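**Can a robot do kitchen chores yet? (moved from General)**

**tamiru_t** wrote:

Splitting this out of the dishwasher thread before Jinfeng and I fill up another page of it. My claim: arms are ready for about half of what we call kitchen chores, today, if you let them be slow. Moving a pot off a burner. Opening a microwave. Wiping a counter if you're not fussy. I've been reading everything I can find on this since July and I can't stop grinning at how far it's come!

**jfkong** wrote:

Half is wild. I run a shop floor at Sandidon and we have 6 arms. They're wonderful at what they do, which is pick up the same bracket from the same tray all day. Move the tray a couple of inches and somebody gets called over. Now put one in my kitchen, where my kids leave the lid of one pan on a different pan.

**tamiru_t** wrote:

But your arms follow a fixed program, right? They were never asked to look for the tray. The newer ones learn from a person guiding them through the job over and over. Very different animal.

**jfkong** wrote:

Two of ours have cameras. They look for the tray. They find it when the lights are on and the tray is clean. I love those machines, I really do, I stay late to tinker with them. I'm only saying "half" is a big word.

**zewdi_g** wrote:

Ooh, glad this got its own thread. I've been practicing kitchen tasks on a play kitchen and it's the most fun I've had with hardware in years. You get doors, knobs, a sink and a faucet all at toy size, and nothing gets hot. Current favorite is the pot: lift it off the cooktop, set it in the sink, put it back.

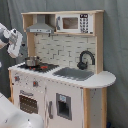 *Pot on the cooktop, gripper just above it.*

Small pots are harder than they look, by the way. The handles are short, so you either pinch one and hope the whole thing stays level, or you come from the top and go for the lid. Going for the lid is how you end up holding a lid. My log for the pot task has 300 tries in it and I'd call the later ones pretty good - the early ones I'm keeping to myself.

**ibsa_m** wrote:

Love this. How's the reach with that hutch over the top? I'd be worried about clipping the range hood every time you lift.

**zewdi_g** wrote:

Good eye, that's a real one. With the pot toward the back you have to bring it forward before you bring it up. I taught that as one slow curve and it mostly sticks. Mostly!

**jfkong** wrote:

OK that's a nice setup and I'm jealous. But a toy pot weighs nothing. Fill a real one with soup and the weight moves while you carry it. Also that counter is completely clear apart from the pot. Show me one with a cutting board, a wet sponge and yesterday's mail on it.

**zewdi_g** wrote:

Fair on the soup. Clutter is next on my list. I disagree on the weight making it pointless though, finding the handle and closing on it in the right place is most of the trouble, and that part is the same at any size.

**jfkong** wrote:

Part of the trouble. I'll give you part.

**hagos.adugna** wrote:

Long-time reader. I fix appliances for a living and what I'd want tested is doors. People forget how different they are. Some ovens need a real yank, some microwaves have a handle and some have a button, and fridge seals grab. Zewditu, have you tried the microwave on yours?

**zewdi_g** wrote:

Yes, it has a vertical handle on the left and I can hook it 4 times out of 6 lately. The keypad is another story. Rows of tiny round buttons all the same color. I've given up on it until I have a thinner fingertip.

**ibsa_m** wrote:

There's a demo evening at the Sarncombe makerspace on 15th March if anyone is close enough. Bring a task, any task. I'm bringing a laundry basket and very low expectations.

**tamiru_t** wrote:

I'm in! And Jinfeng, I'm revising "half" to "a third, slowly, with a tidy counter."

**jfkong** wrote:

I could live with a quarter. I'll bring the soup.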